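Comunidad Vostura > Mobiliario y espacios comunes > Superficies de madera

Tablero de madera clara: ¿qué conviene aplicar y cómo se protege de los objetos de plástico?

Centro Benudero – Servicios Generales

Este centro dispone de una mesa de trabajo con tablero de madera clara, formado por varias piezas unidas, de 26 mm de grueso y 71 cm de fondo. Se utiliza a diario y sobre ella se depositan piezas planas de plástico, discos finos y utensilios alargados. El acabado de origen se desconoce, puesto que la documentación de compra no se conserva.

Se solicita orientación sobre los siguientes puntos:

– Si procede aplicar aceite o barniz, y con qué periodicidad.
– Si los discos y las piezas de plástico pueden permanecer sobre la madera durante la noche.
– Si las líneas que se aprecian entre las tablas requieren algún sellado. Al tacto no se percibe separación entre ellas.

Se adjunta una vista del tablero con una de las piezas alargadas, de color azul claro. Las juntas discurren en diagonal y hacia la derecha la madera presenta un brillo blanquecino.

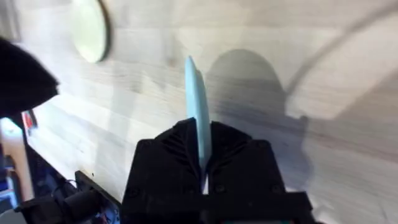 Oficina Técnica Mureo

En relación con la consulta planteada, el primer paso es determinar el acabado. Deposítese una gota de agua en una esquina poco visible y espérese unos minutos. Si la gota conserva su forma, el tablero sigue protegido y basta con la limpieza ordinaria. Si la madera la absorbe y se oscurece, la protección está agotada en ese punto o no ha existido nunca.

El brillo blanquecino no permite extraer conclusiones. Puede tratarse de un reflejo de la iluminación, por lo que se recomienda examinar la superficie con luz lateral y desde ambos extremos de la mesa.

En caso de optar por el aceite, el procedimiento que sigue esta oficina es el siguiente:

1. Retirar todos los objetos y limpiar con un paño apenas humedecido. Dejar secar hasta el día siguiente.
2. Pasar lija de grano 600, siempre en el sentido de la veta y sin insistir sobre las juntas.
3. Eliminar el polvo con un paño seco.
4. Extender una capa fina de aceite para madera y retirar el sobrante antes de que se vuelva pegajoso.
5. Respetar el tiempo de secado indicado en el envase antes de volver a utilizar la mesa.

No debe aplicarse aceite sobre un barniz en buen estado: no penetra y deja la superficie untuosa. Los trapos impregnados se extenderán al aire libre para su secado – nunca arrugados en una papelera – por el riesgo de combustión espontánea.

Las juntas entre tablas encoladas no necesitan sellado mientras permanezcan cerradas. Si alguna llegara a abrirse, la reparación corresponde a un carpintero.

Aula de Materiales Mai

Conforme con lo anterior. Respecto a los plásticos, los rígidos rara vez causan problemas. Los blandos o flexibles pueden contener plastificantes que, en contacto prolongado, ablandan ciertos barnices y dejan un cerco. En esta aula los discos se guardan de canto en un soporte ranurado al terminar la jornada, y el tablero queda libre para su limpieza.

Conviene distinguir además un cerco de una simple variación de luz. Tras el disco de color amarillo verdoso pálido se extiende sobre la veta una sombra gris de contorno suave, y cerca del borde derecho un arco de tonos más claros y más oscuros. Con una sola vista no es posible afirmar que exista una marca en la madera. 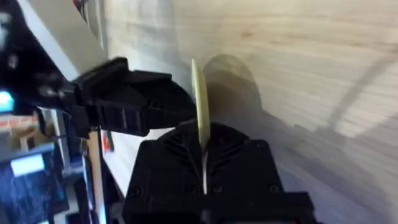

Fotografía: Centro Benudero – Servicios Generales

Para comprobarlo, muévase la fuente de luz. Si el arco se desplaza, es un efecto de la iluminación. Si permanece en el mismo lugar, se limpiará la zona con agua y jabón neutro, muy escurrido el paño, y se repetirá la prueba de la gota.

Servicio de Atención Vostura

Barniz al agua, acabado mate. Dos manos y lijado suave entre ellas.

Comentarios (3)

Centro Benudero – Servicios Generales: Se agradecen las indicaciones. La prueba de la gota se realizará en febrero, antes de la revisión del mobiliario.

Aula de Materiales Mai: La última recomendación solo es válida si el tablero no ha recibido aceite con anterioridad. En caso contrario el barniz no adhiere.

Oficina Técnica Mureo: Se confirma lo señalado por el Aula. Convendría también tratar los cantos y la cara inferior, que suelen quedar olvidados.

Contacto | Normas de participación | © Comunidad Vostura | Volver arriba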